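Planning a Hand-Held Gripper Station: Frequently Asked Questions on Cost and Purchase

These questions come from groups who want to set up their first table for recording manipulation work and must write a budget for it. The answers are based on our purchases at Nallomora and on the mistakes we paid for. Prices are in US dollars and without tax. If your question is missing, please write to Jin-sol Song at the Prilgate office, who keeps the list.

How many grippers should we put in the first budget?

Two for each station, so that the operator can work with both hands. Packing soft goods into a box is our most frequent task, and many of the items are difficult with one hand: a plush toy folds over the wall of the box, or a plastic bag comes up again together with the fingers. We began with one gripper per station to save money. After a month we ordered the second, and the second delivery had its own shipping and its own customs fee. Order the pair.

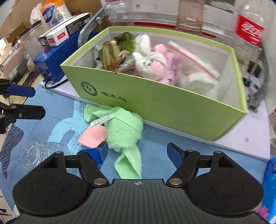

Siiri Juška

The spare pair is a separate question. With one station I would not buy it. With three stations or more I would, and I would keep it in its packaging until something breaks.

What is usually forgotten in the quotation?

Finger pads, first of all. They are the part which touches everything, and suppliers often quote the gripper with one set only. After that come bolts, cables and tape. For each station we now reserve 353 dollars a year for small parts, and in the last year we spent nearly all of it. Our supplier, Hartono, sells the pads in sets. Other suppliers will sell single pads if you ask, but the price for one is so high that the set is better.

Please also ask whether the tool for the pivot bolts is included. Ours was not, and the size was not a common one.

Do we need to buy a special table?

No. A normal desk is enough if it does not move when you lean on it. It should be deeper than you expect, as the operator needs space in front of the box and the background things need space behind it. We spent too much on the first table and the later ones are plain office desks, bought used.

A cloth or a board on top is useful and cheap. You can change the surface in a minute, and the recordings are then less similar to each other. I would buy several cloths with different prints before I would buy a better desk.

How much money should go to objects?

More than most people write. In the first plan, the objects were one line with 99 dollars, and this was for the whole year! A station which sees the same five toys every morning gives you poor material, whatever the grippers have cost. Our present rule is 200 dollars for a station at the beginning and a smaller amount every second month.

Buy things of different behavior. For the packing task we want fluffy, knitted, flat and crumpled items, also clear bags with a zip closure and small printed packets. A rigid item or two should be near, for example a clear glass or a bottle. Secondhand shops are good for this. Ordinary household packages cost nothing, because somebody has already bought them for their contents.

Should the objects be washed?

Textiles yes, before the first use. Put the washing in the budget if you have no machine in the building. It is a small sum, but at Rikidstead it was paid from private pockets for half a year, and this was not fair to the people there.

Which box should we use for the packing task?

Any open box with a stable wall. We prefer light colors inside, as dark fabric is easier to see against them. The height of the wall is more important than the color. If it is higher than the fingers can comfortably reach over, the housing of the gripper hits the edge and the operator begins to lift the elbow, and after one hour the shoulder hurts. Take the gripper with you when you choose the box, or at least measure the fingers.
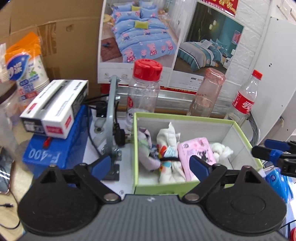

Product boxes are fine too, and I would keep a few of different depth. They become soft in the corners after a while – this is normal, and we simply replace them.

What about the background? Must it be clean?

It depends on what you will do with the recordings, so decide before you buy shelves and curtains. Our customers mostly ask for a table which looks used, with bottles, cartons, cups and a device or two standing around. For this you need no budget at all. If your customer wants a plain background, plan for panels and for somebody's time to put them up, and check how they reflect the lamp.

How do we calculate operator time?

Count the preparation as work. In our first full month we had 83 paid hours at one station, and a large part of them went to arranging objects, emptying the box, charging and checking files. Kazuhiro Ikeda made the plan for the next station with a fixed share for preparation, and since then the hours and the invoice agree with each other much better. The share itself will be different for you. Measure it for two weeks and then write it down.

With two-handed grippers the operator also needs breaks. The tool is not heavy when you hold it in the shop. It is heavier at four in the afternoon.

Is it better to rent?

For a project shorter than three months, I think yes. For longer, we found that the rent passed the purchase price sooner than expected, and we could not change the pads on the rented units without permission. Gaétan Hiebert still prefers renting for the Prilgate stations because he does not like to store anything. Both opinions can be defended.

How long does delivery take?

Longer than the quotation says. In November it was especially slow. Order pads and cables together with the grippers, and begin the training of operators only when the goods are physically in your room. We once had two new colleagues and no grippers for nine days.

Can the same grippers be used for another task later?

Mostly yes. Folding, sorting and setting a table can be done with the same pair, although for flat paper we had to buy thinner fingertips. Ask the supplier now if other fingertips exist for your model, even when you will not order them this year.

Whom do we ask for a sample budget?

Jin-sol has a spreadsheet with the lines in the order we buy them. Please tell us the number of stations and the task. The version for one station is ready, and the version for several stations is still being checked by Gaétan.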